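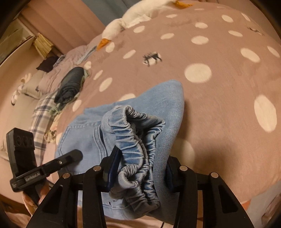 How strict should "task complete" be for folding demos?

Posted by threadcount_mollerow, 16/03/2026

We collect folding demonstrations with hand-held grippers in people's bedrooms, and I have been handed the job of writing the rules for what counts as a good one. I have 499 clips of trousers, shirts and pajamas, and two reviewers who disagree about nearly all of them. One wants every fold square. The other passes anything that is no longer a heap.

Elastic-waist jeans are where it falls apart. The waistband bunches up, so the two top corners never sit where a sane person would expect. Do I write a separate rule for elastic, or tell everyone to smooth it first and count that as part of the task? Also, do you insist on a bare bed? Our current draft says "clear the surface," which in a real bedroom gets you a long look and then the same pile moved six inches.
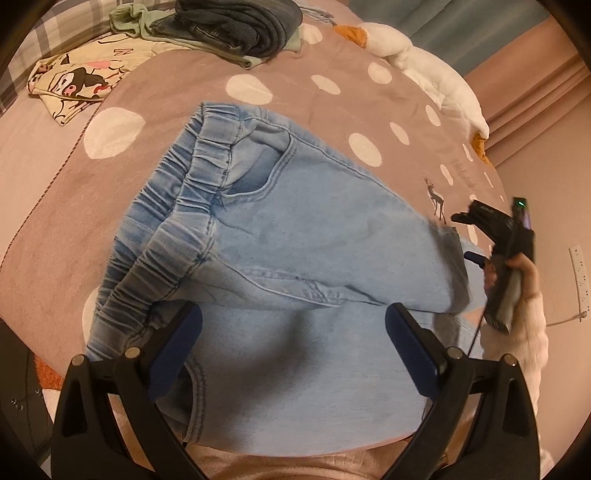 The draft is 12 pages long and I would like it to be shorter than the folding. If somebody has already fought this war I will gladly steal the treaty.

Ott Koppel

Separate rule for elastic, yes. Ours at Tastbridge is short enough to quote:

"Gathered waistbands: grasp the band itself, one gripper near each end. Do not try to pull the gathers flat. Judge alignment by the side seams and hems."

Once we stopped judging the waistband, most of the arguments went with it. The few left over were about hems, and those people would argue about a ruler.

On the bed, leave it alone. Write down a clear working area big enough for the garment laid out flat, and say that anything outside it may stay. Pillows, toys, other laundry, all fine. If you only record on bare surfaces, you get a robot that folds beautifully in a furniture store. What I would ban is tidying halfway through a take. Somebody nudges a sock out of the way, and now your folding clip has a sock chapter in it.

Then split the verdict in two. First, did it finish: yes or no. Second, how neat: a score from 1 to 4, with a sample clip for each score. Your two reviewers are answering different questions and using the same box to do it. We re-reviewed 794 clips this way last August. It was a dull month but a quiet one.

Keep the failed grasps too, as long as the person recovers and goes on. Label them. Please don't let anyone trim them out to look good.

laundrygoblin

just iron the jeans first

Cárdenas_ops

Agree with Ott on nearly everything, except I'd allow one smoothing stroke before the first fold. Our people did it anyway, whatever the sheet said, so now the sheet says they may. Define where it starts and stops (grippers closed, one pass from waist to hem) or you will get a full massage.

Two things missing from the thread so far. Say how a take begins and ends. Ours starts with both grippers open and clear of the cloth, and ends the same way, held still for 2 seconds. People hate the pause, and they forget it constantly in the first week.

And put sleeves in the rules. Anything loose or fluffy at the wrist gets pushed up before recording, so it stays clear of the fingers and the cable. I once reviewed a whole afternoon of a bathrobe cuff being folded along with a T-shirt. Very neat work. Grosoma's checklist, which I inherited, had a page and a half on room lighting and not a word on cuffs.

As for length, move the definitions to the back and give collectors one sheet. The 12 pages can stay for the reviewers, who seem to enjoy that sort of thing.

threadcount_mollerow

Taking the two-part verdict and the cuff rule, thank you both. Goblin, the jeans have elastic in them, but your input has been labeled and kept.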